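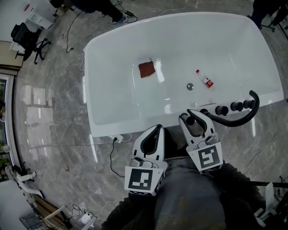
Totetti Bathroom Set: README

Posted in: Datasets / Household Tasks / Robot Learning

This repository contains the Totetti Bathroom Set, a collection of short demonstrations of bathroom tidying. People perform the tasks with a pair of hand-held grippers, and a learning system is trained on the recordings afterwards. Please read the whole file before you download, in particular the sections on known problems and on the split.

Maintainer: Tuva Dalen
Last change to this file: 02/10/2020

What is in the set

The set has 2,123 episodes. One episode is one attempt at one task, from the moment when the operator lifts the grippers until the moment when both grippers are again at rest. We kept failed attempts and labeled them, because several users of our earlier kitchen set asked for failures and had to ask us by e-mail.

All episodes were recorded in the hall at Tolbridge, with a real bathtub that stands free on the floor. The tub is not connected to any water. We wanted a deep white basin with high walls, as such a basin is difficult for a policy in two ways: the arm must reach down over the rim, and the shiny surface gives strong reflections from the lamps on the ceiling.

The objects are small things a person can leave in a tub. A typical start has a folded or crumpled cloth on one side of the drain and a small plastic bottle on the other side, lying down. The operator sits or kneels at the side with the fixtures, so the knobs and the hose come between the grippers and the basin. This was a choice. In the first weeks we recorded from the free side, and the policy trained on those episodes pushed against the hose each time when we turned the robot around.

Tasks

There are 4 tasks in this release.

pick_cloth: Take the cloth from the floor of the tub and lay it over the rim.

pick_bottle: Take the bottle, lift it over the rim, and stand it upright on the floor outside.

clear_tub: Take out everything, in any order. The order is free and it is not labeled.

return_item: Put one item back into the tub without covering the drain.

The text instruction for each episode is in the field "instruction". We wrote several wordings for each task and the operator read one of them from a card before starting. Some wordings are a little strange in English. We left them as they are.

How the recordings are made

The operator wears the head camera and holds one gripper in each hand. Each gripper carries a printed black-and-white marker on its mount. The marker gives the pose of the gripper when it is visible from the head, and when it is hidden we fill the pose from the motion sensor inside the handle. Every time step has a flag, "pose_source", with the value "marker" or "imu". If your method is sensitive to drift, please filter on this flag.

Before each session the operator does these steps:

1. Wipe the markers with a dry cloth. Fingerprints on the print make the detection fail at low angles.
2. Hold both grippers in front of the head camera and turn them slowly until the screen shows two green fields.
3. Close and open each gripper fully, three times.
4. Put the objects in the tub according to the start card. The card gives only the region (left, middle, right) and the pose (lying, standing, folded, crumpled). The exact place is up to the operator.
5. Start the recording, wait for the tone, then lift the grippers.

Operators were asked not to move faster than they would at home. Some of them did move faster, especially at the end of a long session. The median speed of each episode is in the metadata.

Background

The hall is a working room and we did not clear it for the recordings. Cables, furniture and other people's legs appear in many episodes, and they change from day to day. We do not mask them. No faces should be visible in the set. We checked this by eye for all episodes and deleted those where somebody bent down into the view. If you find a face that we missed, write to us with the episode number and we will remove the episode in the next version.

Format

Each episode is one folder:

head.mp4 (color video from the head camera)
left.csv, right.csv (pose and opening of each gripper)
meta.json (task, instruction, operator code, outcome, start card, median speed)

Time stamps are in milliseconds from the tone. The pose is given in the coordinate system of the head camera at the first time step, with meters and quaternions in the order w, x, y, z. In version 1 we had the order x, y, z, w in the right hand only. If you wrote a converter in June, please throw it away.

The opening of a gripper is between 0 (closed) and 1 (open). The zero point moves a little when the rubber inside the finger gets old.

Split

421 episodes are held out for testing. They come from operators who do not appear in the training part, so please do not make your own random split and compare it with our numbers. Random splits give much better results on this set and they say little about a new person.

The training part can be used with the Malance loader without changes. For the test part you need the option "strict_meta", otherwise the loader skips the episodes with outcome "failed".

Known problems

The reflections inside the tub can be brighter than the cloth itself when a pale cloth is used. In those episodes the exposure of the camera jumps as the head goes down.

Clear plastic bottles are poorly seen against the white basin. Often only the cap and the label are a good target. We tried a depth sensor and the bottle was mostly missing there, so no depth is included.

In the episodes recorded by the Castaño group, the audio tone is late by up to 4 video frames. The gripper files are correct, only the video is shifted. A script for this is in tools/shift_video.py.

The hose sometimes hides the right marker for a long time. See "pose_source" above.

The label "success" was given by the operator and checked by a second person. For return_item the two did not always agree on what "covering the drain" means. The disagreement is kept in the field "outcome_second".

What we would not use it for

There is no water, no soap and no wet cloth in the set. A policy trained only on these episodes has not seen a slippery object, and we ask you not to run it near a filled tub or near a person who is bathing. All operators are adults and all of them are right-handed except one.

Next version

We plan to add a sink and a shower tray, with 2,000 new episodes. The format will stay the same. Requests for objects are welcome, but please send only objects which can be bought in more than one country.

Shared 4 times | 2 comments

Contact: Tuva Dalen, Totetti project, Tolbridge | Back to top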